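Raltska opens its short film fund to first-time directors

For release: immediate

Well, we've finally got the go-ahead, and I can stop biting my tongue every time a filmmaker corners me in a café! Raltska is opening a new short film fund for directors who have never had a penny of production money from anyone, and applications are open from now until the end of August.

I'm Nurhan Tekin and I run the development side at Raltska. I've been reading scripts here for long enough to know how many good ones go back in a drawer when the writer hits the first budget page. We had 902 scripts through the door for our last open call, and we could only take a handful forward. Some of the ones we turned down have stayed with me (there was one set entirely in a chip shop queue that I still think about).

So the new fund, which we're calling Drultent, will pay for eight short films. Each one gets a cash budget, a producer to hold the director's hand through the dull bits, and a week of edit time at our place. Films should run to 15 minutes or under. Drama, comedy, documentary, animation, something in between that you can't quite describe to your mum – send it in.

We're doing this with Gitus, the post-production house down the road from us, who are giving the sound mix and the grade for all eight films. I went round there with a box of buns to ask for a discount and came out with the whole lot for nothing, so thank you to everyone there, and I owe you more buns.

What do we want from you? A script or a treatment, a page on why you want to make it, and a link to anything you've shot before, even if it was on your phone. Please don't spend money on a glossy pitch document. I'd much sooner read two plain pages that sound like you. You need to be 18 or over and not in full-time education when we start shooting, and you can apply as a pair if you always work together.

A team of six readers will go through everything, and every script will be read by two of them. We'll invite a longlist in for a chat in the autumn, and travel will be paid. If stairs, screens or big groups are hard for you, tell us on the form and we'll sort out another way of doing it.

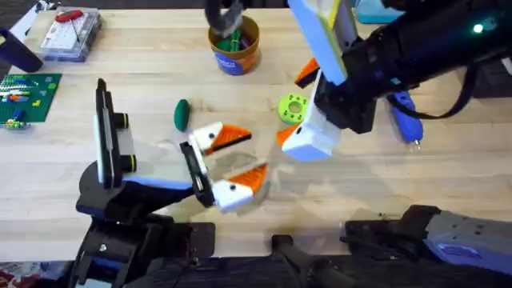
The finished films will be shown together at the Ó Súilleabháin, which has 168 seats and the best projector I've ever sat in front of. Cast, crew and families get first go at the tickets and the rest go on general sale. After that we'll help each director with festival entries for a year, fees included, as those fees add up horribly when you're sending a film out every other week.

I made my own first short with a borrowed camera and a cast made up of my cousins, and I was still paying off the van hire long after it had been screened. I'd love it if this lot had an easier time of it!

Forms and the full rules are on the Raltska website, along with a large print version. We're holding a drop-in at our office at 6pm on the first evening of August for anyone with questions, and the kettle will be on.

Press enquiries, interviews and stills: Nurhan Tekin, Raltska press desk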